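Thread on the gripper fault, seeing as three people have asked me and I got tired of typing it into DMs. 1/

Background: we've been collecting grasp demos with hand-held grippers since the spring. You squeeze the trigger, the fingers close, the log records finger width and (supposedly) grip force. Later a robot arm learns from it. That's the pitch, anyway. 2/

The software side is a package called Tastau. It came with a slide that said "slip-aware." I have strong feelings about that slide. 3/

So in August we had a batch of bottle pickups that all looked great in the dashboard. Green check marks, nice flat force curves. Muchen Jiang trained on them and the arm at Ponport dropped bottle after bottle. Not flung, just let go on the way up, like it got bored. 4/

First theory from the vendor: bad demos. It's always bad demos. We were told the operators were "inconsistent" and sent a PDF on wrist posture. 5/

Aino Saarela is one of those operators and has better wrists than anyone on the vendor's payroll. She asked for the raw force numbers instead of the dashboard plot. That took 14 emails. 6/

What we got back: the force channel freezes. The fingers close, the reading climbs, and at some point it stops updating and repeats the last value until release. The dashboard draws this as a lovely flat line and calls it a stable grasp. 7/

I'd like to repeat that for the people who wrote the slide. A dead sensor scores as a perfect grip. 8/

We then went back to plain pickups in the coffee corner, upstairs from the lab. No arm, just the gripper, a half-full bottle and whatever was lying on the table.
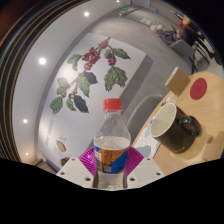 *Bottle between the pads, red cap up. Liquid makes it a nastier object than a block: the weight moves when you do.* 9/

We did 20 pickups like that. The force channel froze in 3 of them. No warning, no flag, nothing in the log apart from the same number over and over. 10/

"3 out of 20 is an edge case" – direct quote from the call. Sure. Would you get in an elevator with those edge cases? 11/

Second theory from the vendor: the soft pads. Allegedly they fold too far and "confuse the estimate." OK, so we swapped to hard fingertips for a morning. It froze again. Jianhua Cao wrote "not the pads" on the whiteboard and underlined it until the marker squeaked. 12/

Third theory: our cable. Different cable, same thing. I stopped writing the theories down after that one. 13/

What we think it is, and I'm only saying think: the force process gets starved when the video recorder flushes to disk. The two share a buffer. When the recorder hogs it, force loses its turn and the logger fills the hole with the previous value instead of leaving a gap. 14/

Evidence for: with video off we haven't seen a freeze yet. Evidence against: we haven't tried for very long, and with video off the data is useless to us anyway. So please don't quote this as solved. 15/

Filling holes with the last good value is a choice somebody made. A gap in a plot makes people ask questions. A flat line gets a green check mark. Draw your own conclusions about which one demos better at a trade show. 16/

Safety part, for those who only care about that. Our arm has a rule: if force is steady, it's allowed to speed up. Steady force from a frozen sensor means the arm speeds up holding something it may not be holding. 17/

Nobody got hurt. We had a fence and the worst outcome was a wet floor. But Wouter Groen runs the same package on a cell where people hand parts to the arm, and I called him before I called the vendor. He turned the speed rule off that afternoon. 18/

If you use this thing, cheap check: look for identical force values in a row. A real sensor jitters, even when the hand is still. We throw out any demo where the number hasn't moved for over 60 samples. Crude, works for us, tune it for your own rate. 19/

Also check old data. Anong Sombatkul is going through ours now and is not enjoying it. I don't have a count yet and I'm not going to guess one in public. 20/

Vendor status: there's a ticket. It's labeled "cosmetic." I asked for it to be relabeled and was told the label reflects customer impact. I am the customer. 21/

Someone asked if we're switching to Roltari. Their page also says slip-aware. I've asked what happens to the log when a reading doesn't arrive, and so far I have a brochure. 22/

Will add to this if the patch shows up. Speed rule stays off here until I've seen it leave a gap where a gap should be. 23/23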